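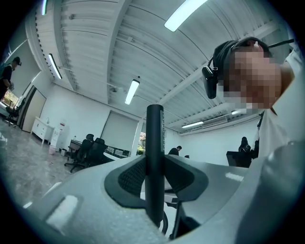
Work under way in the office, with a hand-held gripper in the foreground and head-mounted cameras in use.

Fothergill to open its Cillville workroom to the public in March
Media release – March
By Simone Amaral, Communications, Fothergill

Fothergill will hold its first open day at its Cillville office in March. Visitors will be able to watch staff record everyday tasks with hand-held grippers, ask questions and try the equipment themselves.

The doors open at 10 am and close at 3 pm. Entry is free. Demonstrations start on the hour and each one takes less than half an hour, with the last beginning at 2 pm.

The work on show is part of a project called Tuvia, which is building a library of recorded hand tasks for training robot arms. A staff member holds a gripper and uses it to do an ordinary job, such as folding a tea towel, stacking cups or putting groceries away. The gripper records the movement as the job is done. The recordings are then checked at a desk and labelled before they are added to the library.

The Tuvia library now holds 2122 checked recordings. The team's target is 3000 by the end of the financial year.

"People in town see us coming and going and they ask what we do in here," said Roy Pilkington, who manages the Cillville office. "It's easier to show them. You pick up the gripper, you move a cup from one side of the table to the other, and you've done the same job our staff do."

Mr Pilkington said most people found the gripper awkward for the first few minutes. New staff usually practise for a couple of days before their recordings are kept.

"You want to use your fingers and you can't," he said. "You have to slow down and think about how you're going to get hold of something. Tea towels are harder than people expect. A full cup is harder again, and we'll have towels on hand for that one."

At each demonstration a staff member will carry out a short task and then repeat it with the objects moved to different spots on the table. A second staff member will play back the recording and explain how it is checked. Visitors can then take a turn at one of two practice tables. Recordings made by visitors will be deleted at the end of the day and will not go into the library.

A robot arm will also run in the meeting room between 11 am and 1 pm. It will attempt cup stacking and towel folding using a program trained on Tuvia recordings. Mr Pilkington said it would make mistakes – the arm still drops cups, and its folding is slow – but the team wanted visitors to see the current version running.

Wenis, which supplies the practice tables and the storage system for the recordings, will have two people there to talk about how the files are kept and who has access to them. Staff will also be available to speak with anyone interested in casual recording work. No technical background is needed. Shifts are three hours long and training is paid.

Space in the office is limited, so groups of more than six are asked to book ahead. School groups are welcome in the morning and should give the number of students and their year level when booking. Children under 12 need to have an adult with them at the practice tables.

The office is on the ground floor and has step-free access from the rear car park. Street parking nearby is limited to two hours. Tea, coffee and a sausage sizzle will be available outside from 11.30 am.

Visitors may take photos during the demonstrations but are asked not to photograph computer screens. Staff who would prefer to be left out of photos will be wearing a yellow lanyard.

Media are invited to attend from 9 am, before the public session. Mr Pilkington will be available for interviews until 9.45 am, and a demonstration can be arranged for filming. Please let us know beforehand if you are bringing lights or a tripod.

About Fothergill
Fothergill records and labels hand tasks for companies and research groups working on robot arms. It has run its Cillville office for three years.

Media contact: Simone Amaral, Communications, Fothergill, Cillville | © Fothergill. All rights reserved. | Back to top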